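Mat, tape, shelf – running notes, July

Picked this up again after lunch. Folke's position is that the blue foam mat has fixed the surface and we can stop talking about it. I don't think we've shown that. We've shown that it looks tidier than bare tabletop, and a cup doesn't clatter when you set it down. Nobody has a note of what the old surface did, so "better" is an opinion for now, mine included.

What I did first was pull the tiles apart and put them back together. Ronja held one side. The teeth go in easily enough on the long run, but the last 3 never want to sit flat, and pushing them down lifts the neighbors. Left it overnight under the two Westerberg catalogs. In the morning the seam was down. By 2 in the afternoon I could feel it with a fingertip again. Folke couldn't. We did this twice with eyes closed and I found it both times, which he put down to luck.

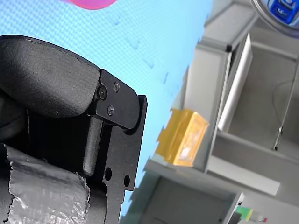
Shelf is a separate argument. Hicham wants the small stuff in clear boxes so you can see what's in them. Fine in principle. In practice every box in this room ends up holding whatever was in someone's hand at the end of the day, and being able to see the mess through the side doesn't sort it. I'd want to see one shelf stay in order for a month before we buy more. He has ordered more. They come from Kesero in packs of 28, so we will have plenty whatever I think.

Tape next. Doina asked me to put down what I have against the silver tape. It tears crooked, it creases the moment you go around anything curved, and the glue stays behind after the tape comes off. She says it holds, and that's the only job it has. I tried a strip on a scrap of foam to see whether it could go under the mat along the seam. It stuck well. Then it took a skin of blue with it on the way off, so that's the end of that idea unless we never plan to lift the mat again.

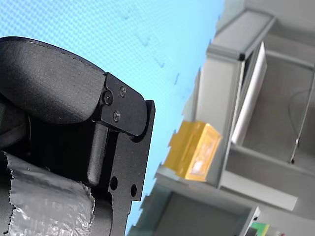

Silver tape, wrapped round: rumpled, upper edge torn and ragged.

Cloth tape under the seam is the next thing to try. Till has half a roll. He claims it left nothing behind on the floor at the Endness workshop. That was a hard floor, and foam is a different animal. Scrap piece first, leave it a week, then decide.

On to whether things stand properly. The complaint that started all this was that light things wander or tip on foam. So: one tall can, one plastic cup, stood by hand on either side of the seam. I nudged each with a ruler at rim height and wrote down whether it rocked back or fell. The cup is the fussy one. It weighs next to nothing and the foam gives under one side of the base before the other. The can I'd trust a bit further, though I had only a full one to hand and an empty could be a whole other story. Folke wants to call this done at ten nudges each. I'd like 100, split between the middle of a tile and close to the seam, and done by more than one person. My nudge late in the day is not my nudge in the morning. 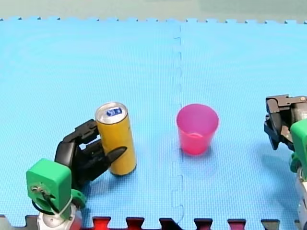
Does it help to keep things well away from the join?
It seems to for the cup. With the can I couldn't tell any difference, and ten tries wouldn't show me a small one anyway.

Other things noted while I was down there:

The border pieces along the near side are reds and darks from another set. They fit, mostly. Ronja likes them as a marker for where the mat stops. I think they are a hair thicker than the blue, but I measured with the bad calipers, so don't quote me.

The surface shows faint rings when the light catches it. Till says it's how the foam was made. Could be. Could also be pressure marks from things standing there too long. Easy to check: leave the spare tile in the drawer with nothing on it and compare.

Wiping it down with the usual cleaner leaves it slick for a while. Don't test right after. I did, and threw those nudges out.

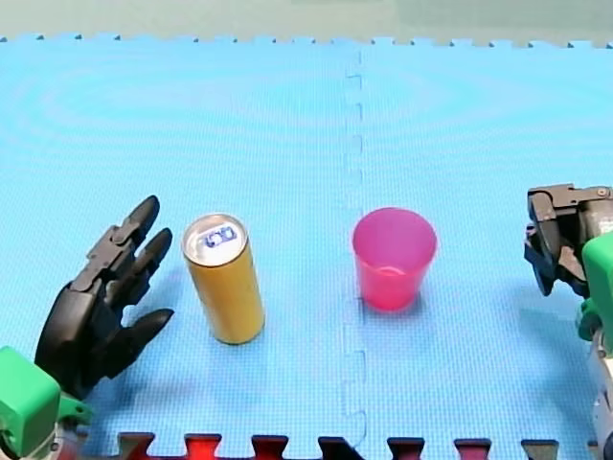 Can and pink cup on the blue mat. Seam runs just left of the cup.

Where this leaves us: mat stays down for now, on the grounds that taking it up is more work than leaving it. I'm not signing off on "fixed." Folke can write that on his own page.

To do – cloth tape on scrap (Till's roll). Find the good calipers, Doina had them last. An empty can. Ask Ronja to do her half of the nudges before she sees mine.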